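Search the archives
Enter keywords Go

Home | Lists | Threads | By author | Next in thread

Subject: Re: sleeping cool without air conditioning
From: Kirsten Egilsson

Hi all,

I was going to keep quiet on this one, but Wycliffe asked about bed mats and I've been sleeping on one through two horrible summers now, so I have opinions! His message first, for people who get the digest:

> Wycliffe Masanja wrote:
>
> Our bedroom is right under the roof and by 11 at night it's still
> like an oven. We can't put an AC unit in (old wiring, landlord says
> no). I've tried a fan, I've tried wet towels, I've tried the couch.
> Someone at work swears by those tile mats you lay over the
> mattress. Are they really any good or do you wake up with a grid
> on your face? And what do you do about sheets?
>
> Wycliffe

The one with small tan tiles is the type I mean. It goes on top of the sheet, and our bottom sheet is the pink one.

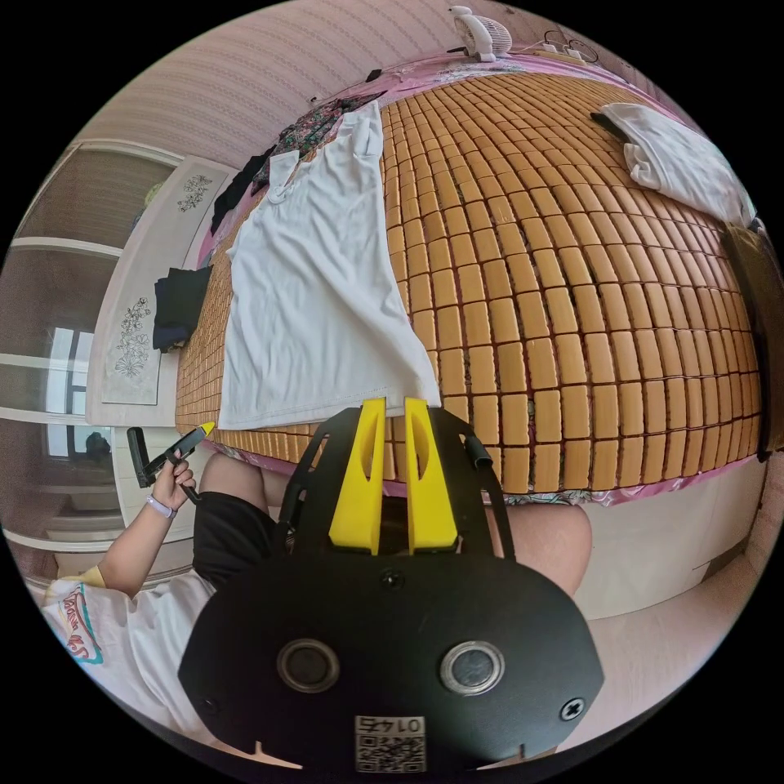
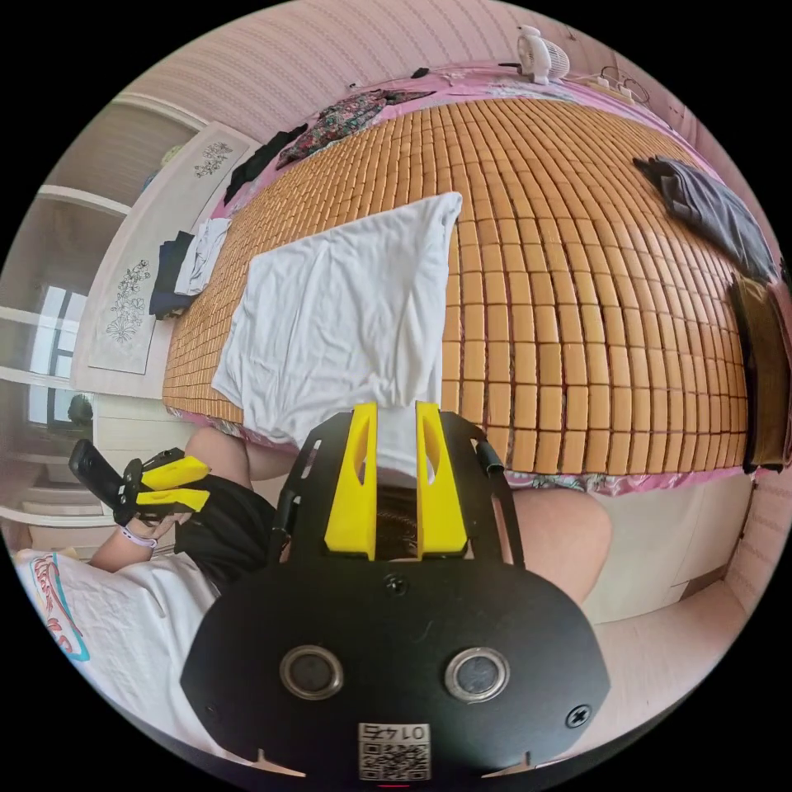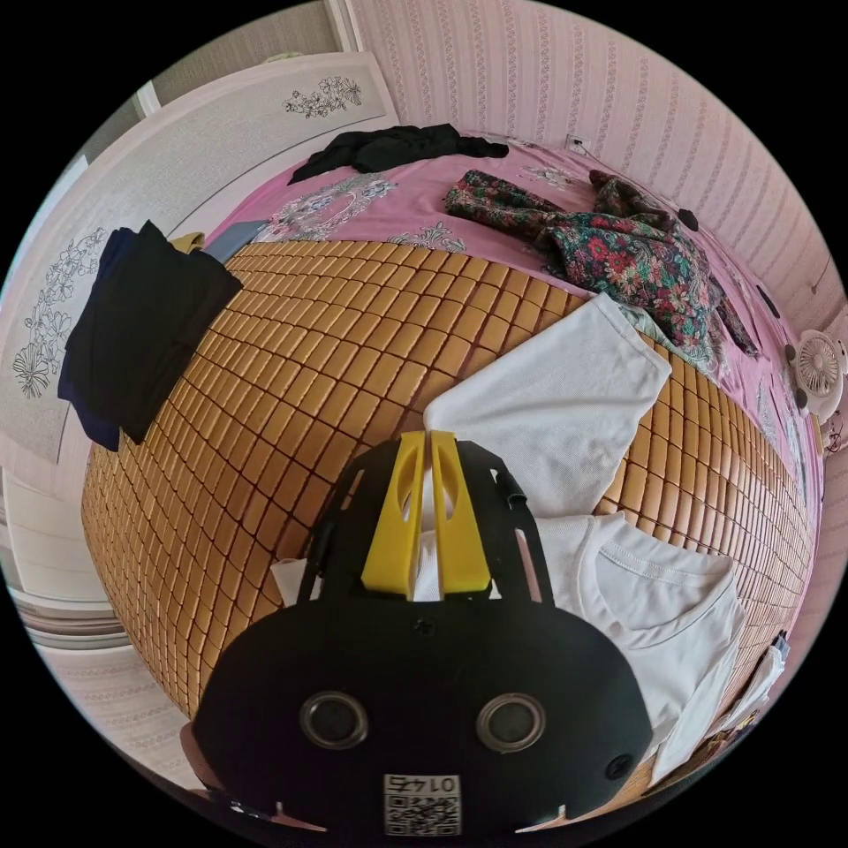

1. The mat

Yes, you wake up with a grid on your face. Only if you skip the pillow, though, and it's gone by breakfast. What I like is that the tiles don't hold heat the way a mattress does. You roll over and the other side is cool again – for a while, anyway. It won't save you on the very worst nights, but it gets me to sleep, and getting to sleep was always my problem.

I paid 2000 for mine at Grusamura (that's our money, don't faint). They had a thinner one for 600 and I bought that first, like a fool. The threads started going by the end of the first August, and a loose thread on one of these means tiles in the bed, tiles in the vacuum and a tile in my husband's slipper. Get the heavier one if you can stand the price.

Wipe it down with a damp cloth and then let it dry flat. Please don't fold it in half to put it away. Roll it, tiles facing out, and stand it in a closet. Erhan told me that years ago and I ignored him, and that was probably the other thing that killed the cheap one.

2. Sheets and what you wear

Cotton under the mat, nothing slippery, or the whole thing slides off toward your feet in the night. On top of us we have a single cotton sheet from Sầm that has been washed so many times it's nearly see-through. I've never found another like it. If anyone knows where to get that weave now, write to me off list!

Old T-shirts are fine. I went through a phase of fancy "cooling" pajamas from Beveo and they felt lovely for 15 minutes and then like a plastic bag.

3. The room

This matters more than the mat, Wycliffe, sorry. Close the blinds in the morning before the sun gets on the glass, and keep the windows shut all day even though it feels wrong. Then open everything once it's cooler out than in. I have a cheap thermometer on each side of the kitchen window so I don't have to guess. Under a roof you also want the fan pointing OUT of a window in the evening, with another window open on the shady side. It took me ages to believe that one but it made more difference than anything else I tried.

If you have an attic hatch, check that it closes properly. Ours had a gap I could get my fingers into and the heat just poured down through it. A strip of foam tape fixed most of it.

Also, cold feet before bed. A basin of water, ten minutes, while you read.

I'll put the mat away in October as usual and complain about the cold instead.

Kirsten

Previous message | Next message | Reply | Back to top

Comments

Sólveig Bisgaard
Fan pointing out, yes! We did this in a top floor place and you could feel the air coming down the hallway. We did have to prop the doors open or they slammed all night.

Þórarinn Kárason
How do the tile mats do with long hair? My daughter had one and it pulled at hers, she was furious.

Kirsten Egilsson
@Þórarinn it does catch a bit at the seams. I braid mine in summer, or you can put a big towel across the pillow end.

Wycliffe Masanja
Thank you Kirsten. Turned the fan around last night and it was better by midnight. Still thinking about the mat. Does it make a noise when you turn over?

Erhan Canpolat
A little clicking. You stop hearing it after a few nights.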